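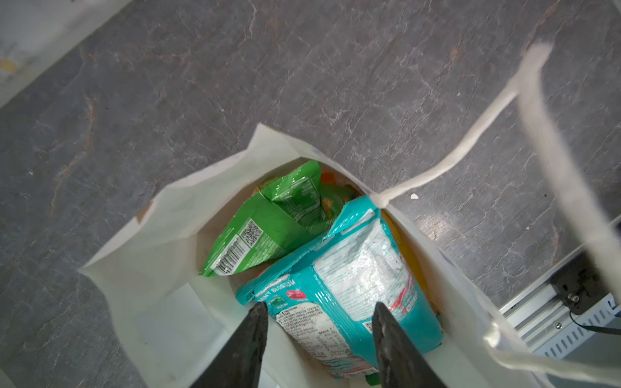

Chapter 9
Gathering Examples

In the last chapter we treated the training set as something already on the disk. In this one we go back a step and look at how the examples get there. A robot that learns from demonstrations can only learn what the demonstrations contain, and most of the choices that decide this are made before any training begins.

The running case in this chapter is the Rurkeo set, a collection of 1,305 demonstrations of taking packaged snacks out of shopping bags. A person guides the arm through each one while the wrist camera, the joint positions and the opening of the gripper are recorded together. The set is small by current standards. It is large enough to show most of the problems that a student will meet in a first project.

After reading this chapter you should be able to define an episode and say where it starts and ends, plan the variation in a set of objects and containers, decide which failed attempts to keep, and write a collection log that someone else can use.

9.1 What counts as one example

An example, or episode, is one complete attempt at the task. In the Rurkeo set an episode starts with the arm at its rest position above the bag and ends when the gripper has opened over the tray. Everything between those two points is kept, including pauses and second tries. Trimming is done later, on a copy.

The start and end rules should be written down before the first session. If one operator stops recording when the package leaves the bag and another stops when it reaches the tray, the learner sees two different tasks under one name.

9.2 What the wrist camera records

A wrist camera moves with the hand, so its view changes greatly within a single episode. From higher up it may take in the floor, the mouth of the bag and both fingers. Close to the goods it may show a single package with the bag on every side, and no part of the gripper. The learner has to work with both kinds of view.

Soft packaging makes this harder. Film wrinkles, brand names disappear under folds, and a neighboring package may show only as a narrow strip. A labeler who sees "100" and part of a word on a yellow candy package can often name the product. The learner has no such knowledge unless the examples supply it. Views of this kind should stay in the set even when they look poor to a person, as they are common at the moment when the fingers must close. 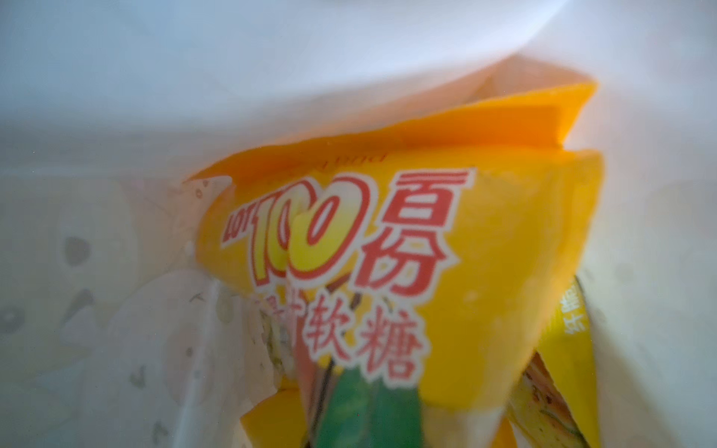

9.3 Planning the variation

List the things that will differ when the robot is in use, and vary each of them on purpose. For bags of snacks the list includes the material of the bag, how far it stands open, the number of packages, their order, and the way they lean on one another.

The first 200 episodes of the Rurkeo set were recorded with the same 4 packages in the same order. Policies trained on them reached for a place in the bag and paid little attention to what was there. The bags were repacked before every episode from then on.

Exercise 9.1 Choose a container in your kitchen and write the start and end rules for an episode of emptying it. Give the rules to another student and compare how each of you would record the same attempt.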